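暮らし > 部屋とくらしの記録 > 丸いテーブルのこと

丸いテーブルを買って、部屋がやっと落ち着いた話

2020年7月30日　書いた人：このブログの管理人

前回の記事で「次はテーブルのことを書きます」と言っておきながら、ずいぶん間があいてしまいました。そのあいだに何をしていたかというと、ソファを動かして、戻して、また動かしていました。腰が痛いです。

うちのリビングは、ちょっと変な形をしています。窓の側が広くて、台所に近づくにつれてだんだん狭くなる。引っ越してきたときは「まあ、なんとかなるでしょ」と思っていたんですけど、四角いテーブルを置いたとたんに、なんとかならないことがわかりました。角が、とにかく邪魔なんです。台所からお茶を持ってくるたびに腰骨をぶつける。掃除機をかけるときもぶつける。夜中に水を飲みに起きてもぶつける。いつ見てもどこかに青あざがある生活でした。

それで、丸いのにしよう、と決めたのが去年の12月です。決めてから買うまでが、また長かった！

■ テーブル探しは長引く

最初に見に行ったのは、駅の向こうにあるWornlowという家具屋さんです。古い家具を直して売っているお店で、奥の倉庫みたいなところまで見せてくれます。ここに、脚がすごくきれいな丸テーブルがあったんですよ。濃い茶色で、天板にちょっと輪じみが残っていて、それがまたいい感じで。でも座ってみると低い。ごはんを食べるには低くて、お茶を飲むだけならちょうどいい。うちはテーブルをふたつ置けるほど広くないので、ごはんが食べられないのは困ります。三回見に行って、三回とも座って、三回とも「うーん」と言って帰ってきました。お店の人にはもう顔を覚えられていると思います。

次がClurnus。こっちは新品ばかりの通販のお店で、サイズ表がとても細かいのがありがたかったです。メジャーを持って、床に新聞紙を丸く切って敷いて、その周りを歩いてみました。これ、すごくおすすめです。新聞紙をテープで何枚もつないで、紐と鉛筆で円を描いて切るだけ。一週間くらい敷きっぱなしにしておくと、自分がどこを通って暮らしているのかがよくわかります。わたしの場合、新聞紙のふちを踏む場所がいつも同じでした。ベランダに出るときの通り道です。それで最初に考えていたよりひとまわり小さいサイズにしました。

色はさんざん迷って、明るい木の色にしました。木目がうっすら見えるくらいの、白っぽいやつです。床が少し暗めなので、濃い色のテーブルを置くと部屋全体が沈んでしまいそうで。届いた日は、箱が玄関を通らないかもしれないと本気で心配しました。通りました。ぎりぎりでした。

組み立ては脚をつけるだけ、と書いてあったのに、脚が一本だけどうしてもまっすぐ入らなくて、説明書を何度も読み返しました。逆向きに入れていただけでした。はい。

■ ソファの話もさせてください

丸テーブルの隣には、前からオレンジ色のソファがあります。このブログを前から読んでくださっている方は、またソファか、と思ったでしょう。すみません、またソファです。

オレンジのソファって、買うときはすごく楽しいんです。元気な色だし、写真で見るとどんな部屋にも合いそうな気がする。ところが実際に暮らしてみると、けっこう強い。朝起きてリビングに行くと、そこにオレンジがいる。疲れて帰ってきても、オレンジがいる。好きなんですよ。好きなんですけど、ちょっと静かにしていてほしい日もあるんです。

それで布をかけることにしました。最初はベージュの無地を試したんですが、なんだか荷物に布をかけたみたいになってしまって（引っ越し前の部屋みたい）、すぐやめました。次に紺色。これは悪くなかったけど、オレンジと紺の組み合わせが思った以上に元気で、静かにするという目的からは遠ざかりました。

最後に落ち着いたのが、Mudaliarで見つけた白黒のブランケットです。波のような太い縞と葉っぱみたいな柄が、白地に黒、黒地に白で入っています。値段は2650円。大きくて、ソファのほとんどが隠れます。柄が大きいから派手かなと思ったのに、色が白と黒だけだからなのか、オレンジがちょうどいいところで引っこんでくれるんです。真ん中へんにはグレーの編み地もあって、そこがあるおかげでちょっとやわらかい感じになりました。

困っているのは、ずれること。座って立つたびに少しずつ前にすべってきて、夕方にはかなり崩れています。背もたれのすきまに端をぎゅっと押しこむといい、と何かで読んだのでやっていますが、うちのソファはすきまが浅くて、あまり効き目がありません。すべり止めのシートを下に敷く方法も試しました。これは効きます。効くんですけど、シートの網目がだんだん布から透けて見えるような気がしてきて、気になってやめてしまいました。いい方法を知っている方、コメントで教えてください。ほんとうに困っています。

■ 洗濯のこと

ブランケットは家で洗っています。大きいので、うちの洗濯機だとこれだけでいっぱいです。ネットに入れて、おしゃれ着コースで、柔軟剤は少なめ。白黒の柄なので色がうつらないか心配で、最初の2回はほかのものと別にして、水もぬるくせずに洗いました。いまのところ白い部分は白いままです。

干すのは大変です。物干し竿を2本使って、あいだに橋を渡すみたいにかけます。竿1本で二つ折りにすると、内側がいつまでも湿っているんですよね。梅雨のあいだは本当に乾かなくて、浴室で扇風機を回しました。夜のうちに回しておいて、朝さわってみるとまだ端っこがひんやりしている。あの、湿っているのか冷たいだけなのかわからない感じ、どうにかならないでしょうか。ほっぺたに当てるとわかるという話も聞きますが、わたしはほっぺたでもわかりません。

■ 何も置かない、は無理でした

テーブルの話に戻ります。

丸いテーブルを買ったとき、心に決めていたことがありました。上に物を置きっぱなしにしない。前の四角いテーブルは、壁につけた側がいつのまにか物置になっていたんです。郵便物、薬、ボールペン、なぜか電池。丸いテーブルは壁につけられないので、物が溜まる「奥」がありません。だからきっと大丈夫！

と思っていたのは最初の7日間だけでした。

溜まるんですね、丸くても。四角いときは奥に溜まっていたのが、丸いと真ん中に溜まります。真ん中に郵便物の島ができて、その周りの輪っかの部分でごはんを食べることになる。回転しない中華料理屋さんみたいです。ためしに全部おろして床に並べてみたら、細々したものが16個もありました。輪ゴムまで入れてです。

そこで、いまはこうしています。

・郵便物は玄関で開けて、封筒はその場で捨てる。中身だけ持って上がる。
・薬と電池は台所の引き出しへ。ここに引っ越してからは一度もテーブルに戻ってきていません。えらい。
・ボールペンは、あきらめました。どこにしまっても帰ってくるので、一本だけは住まわせています。
・食べ終わったら、お皿より先にテーブルの上の紙を片づける。順番が逆だと、お皿を洗って満足してしまって紙が残ります。
・寝る前に、ぬらして固くしぼった布でひと拭き。そのあと乾いた布でもう一回。

最後の拭き掃除は、明るい色の天板にしてから始めました。濃い色のほこりは目立たないんですけど、醤油が目立つんです。とくに丸いテーブルのふち。コップの底についたお茶も、うっかりすると輪になって残ります。コースターはRuvivonのコルクのものを使っています。軽くて、冷たいコップにくっついて持ち上がってしまうのが玉にきず。飲もうとすると下からコースターがついてきて、ひざの上に落ちます。

■ お皿は白ばかり

テーブルが明るい色なので、お皿は濃い色のほうが映えるのかなと思って、最初は青いお皿を何枚か出していました。でも結局いちばん手が伸びるのは、白い丸いお皿です。なんでも載せられるし、重ねてもきれいだし、棚の手前にあるし（たぶんこれが一番の理由）。

丸いテーブルの真ん中に丸いお皿をひとつだけ置くと、輪っかの中に輪っかがあるみたいで、ちょっと気持ちがいいです。小さいものをちょこんと載せるだけでも、なんとなく格好がつきます。四角いテーブルのときは、お皿をどこに置いても「途中」という感じがしていました。端から何センチ、みたいに気にしてしまって。丸は真ん中がはっきりしているので、迷わなくてすみます。 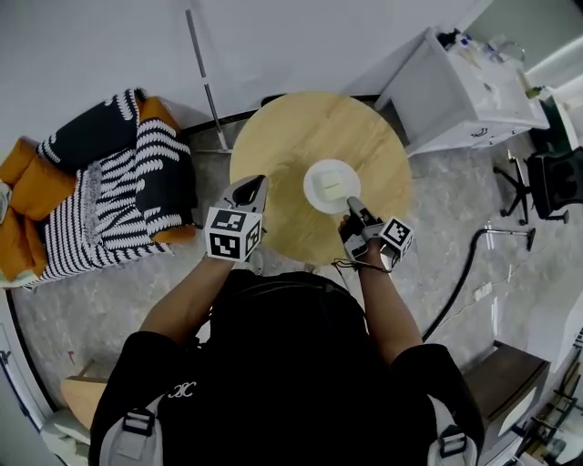 ■ ソファとの距離

これは実際に置いてみるまで考えていなかったことなんですけど、テーブルとソファの距離がすごく大事でした。

最初はテーブルをソファにくっつけるように置いていたんです。ソファに座ったまま手が届くので、便利だろうと思って。たしかに便利。便利なんですけど、ブランケットの端がテーブルの脚にひっかかるし、ソファで何か食べる癖がついてしまって、白黒の柄のあいだにパンくずが入りこむようになりました。黒いところに落ちたパンくずはものすごく目立ちます。白いところに落ちたのは目立たなくて、それはそれで、あとから手にざらっときます。

なので少し離しました。人がひとり横向きで通れるくらいです。これで掃除機も入るし、ベランダへの通り道もふさがりません。ソファから手が届かなくなったぶん、ちゃんと立って行くようになりました。本を読みながらコーヒーを飲みたいときだけは不便で、そういうときは床に直接置いています。何度か蹴りそうになったので、これもいずれ考えないといけません。小さいスツールを横に置くのがいいのかなあ。でもまた物が増えるなあ。

■ これから直したいところ

照明の位置がまだテーブルと合っていません。前の四角いテーブルに合わせた場所にあるので、丸いほうの真ん中から少しずれていて、夜にごはんを食べると自分の手の影がお皿に落ちます。コードを長くしてフックで引っぱれば動かせるらしいんですが、天井に穴をあけていいかどうか、大家さんに聞かないといけないので止まっています。

あとは椅子。いまの椅子は四角いテーブルのときのものなので、丸いふちに寄せるとひじ掛けが当たって、きちんとしまえません。Wornlowに行けばよさそうなのがある気がするんですけど、行くとまたあの低いテーブルに座ってしまいそうです。この前サイトをのぞいたら、まだ売れていませんでした。

次の更新では、台所の引き出しの中身を書くつもりです。電池がどうなっているかも見てきます。

最近の記事
・床に新聞紙を敷いて家具の大きさを決める
・オレンジのソファにベージュの布をかけてみた日
・梅雨の部屋干し、扇風機はどこに置く？
・Ruvivonのコルクのコースターを使ってみた
・玄関で郵便物を片づけるための小さな棚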